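Sharing the Load at Home: Kitchen Tips for Families Raising Girls and Boys

When I started helping at the Saturday girls' group in Tandura, I thought we would be talking mostly about school fees and staying in class. We do talk about those things, and a lot! But again and again the girls told me they miss their homework hour because of the kitchen. Their brothers are outside or at their books, and they are at the sink. So I have been collecting tips from the mothers, fathers and grandparents who come by, and I am putting them down for any family that would like to try.

Start with the dishes, as it is the job that comes back every day. Write the names of everyone over the age of seven on a sheet of paper, sons included, and tape it inside a cupboard door. Whoever cooked does not wash. Scrape the plates into the scrap bucket as soon as people get up from the table, and put the rice pot to soak in cold water with a spoonful of baking soda. By the time the homework is finished the burnt part will lift off with a wooden spoon.

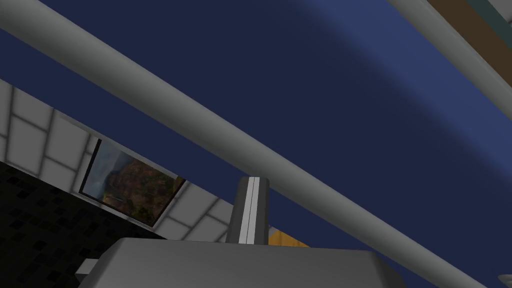 Rice is a good first dish for a boy of 10 or 11, and so are lentils. Ailsa Cruickshank taught both her sons with one tin mug, so there was no measuring to argue over: one mug of lentils, three of water, an onion, a little oil, salt only at the end. The first few pots were terrible, she told me, and the family ate them anyway (with plenty of pickle).

Now the laundry. If one daughter is washing for the whole house, half her weekend is gone. Give each child a bag or an old pillowcase and let them bring it down themselves. School shirts go in to soak the night before, collars rubbed with a bit of bar soap. Turn dark things inside out. Anyone old enough for secondary school can wash their own socks and underthings, and yes, I had to have that conversation with my husband too!

Water is harder where the tap is far. Two smaller containers are kinder to a young back than one big one, and they let two children go together, which the mothers in Kindeda prefer in the evenings. Rinse them weekly with a little vinegar and a handful of clean gravel, shake hard, and rinse again until the smell is gone. 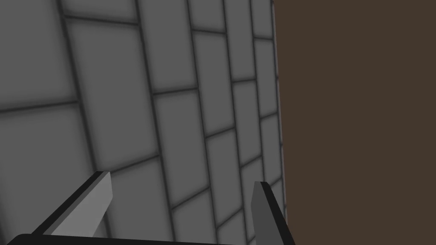
Please keep one corner of the table as a study place after supper. Wipe it down first, dry it well so the exercise books don't stick, and leave the lamp there. Brândușa Oprea's family sets the kitchen clock for 7:00 and nobody is called away to stir or fetch until 8:00. If the baby cries, an adult goes.

Grandparents may grumble at first. Mine did. I found it went better when I asked my grandmother to teach my brother her flatbread, and by May she was bragging about him to the neighbors.

If you have a tip of your own, bring it along on Saturday morning, or give it to Danilo Sarmiento at the door and he will pass it on to me.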